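Sorting Donated Goods With a Secondhand Robot Arm
Project Report, Clelton Shared Workshop
June 2025

1. Background

The Clelton workshop shares a building with a donation room. Bags of clothing and household goods come in through the side door and have to be taken apart by hand before anything can be washed or priced. Our project started in January, when the workshop was given a used robot arm and asked if any student group wanted to do something with it. We proposed a sorting station that would lift items one at a time from a mixed pile and drop them into one of three bins: fabric, containers, and bags.

We called the station Trurketti. The aim was a machine that could keep working through an easy pile while a person dealt with the harder pieces. We set a target of 260 logged pick attempts before the end of the term.

2. Parts and budget

The arm and its controller came at no cost. The gripper was bought used from Prendodgate, a surplus dealer, for 173 dollars. The rest of the money went to cable, clips, two power supplies, and a depth camera for looking down at the pile. The table was already in the workshop. We chose it because it was the right height and because it could be pushed flat against the wall, which keeps items from sliding off the back.

3. Mechanical work

Most of the mechanical work was cable routing. In our first version the cables hung loose from the wrist and caught on things when the arm turned. Twice a connector pulled out in the middle of a run. We also tried a spiral wrap, but it was too stiff at the joints and the arm reported extra load when it bent past a certain angle.

The final version runs everything on the outside of the arm. We left slack at each joint, moved the arm slowly through its whole range, and marked the places where the bundle went tight. Then we moved the clips and repeated the test. This took longer than expected -- close to two weeks of evenings -- but there were no pulled connectors afterward.
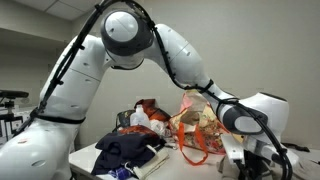
The pile itself turned out to need as much planning as the arm. Our early tests used folded towels spaced evenly apart, and the results looked very good and meant very little. For the later tests we used mixed loads left the way they land on the table. The navy clothing at the front is a typical hard case, with a white drawstring cord hanging off it and other cloth underneath, so a pick in that area can easily take hold of more than one thing. The orange strap on the floral tote bag is a different problem. A loop like that is easy for a finger to enter and difficult to leave again. The white bottle gives the software a firm shape to find, though it has soft items on all sides.

4. Software

The control program is called Akande. It has three stages. The first takes a depth picture and marks the high points of the pile. The second ranks those points by how much open space is next to them, so the fingers have somewhere to go. The third plans the motion, closes the gripper, and checks the finger gap to decide if something was picked up.

We trained the bin classifier on 1,000 pictures of items taken on our own table. We took these ourselves over several weeks and labeled them by hand. Pictures from online sets did not work well for us -- the items in them were mostly clean, flat, and alone.

5. Results

We completed all 260 attempts. Of these, 173 ended with one item in the correct bin. Another 37 ended with an item in the wrong bin, and most of those were soft pouches that the program took for clothing. The rest were missed picks, double picks, or runs we stopped ourselves.

Containers did best. Clothing was the slowest group, mainly because the arm often had to let go and try again. Straps and cords caused most of the stopped runs. We added a rule that makes the gripper open fully and back out along the same path if the load rises too quickly. It helped with cords but did not do much for wide straps.

6. Safety

The arm runs at reduced speed whenever the workshop is open. There is a stop button on each side of the table, and one person stays next to a button during every run. Tape on the floor marks the reach of the arm. Nobody puts a hand in the pile until the motors are off.

7. Remaining work

The finger gap check needs to be replaced. Thin fabric closes to nearly the same gap as an empty gripper, and the program counts it as a miss. A small force sensor in the finger would probably fix this, and there is space for one behind the pad.

The clips near the wrist should also be changed for a wider type. Two have cracked so far. Spares are in the drawer under the bench, along with the clip spacing chart and the spare controller fuse.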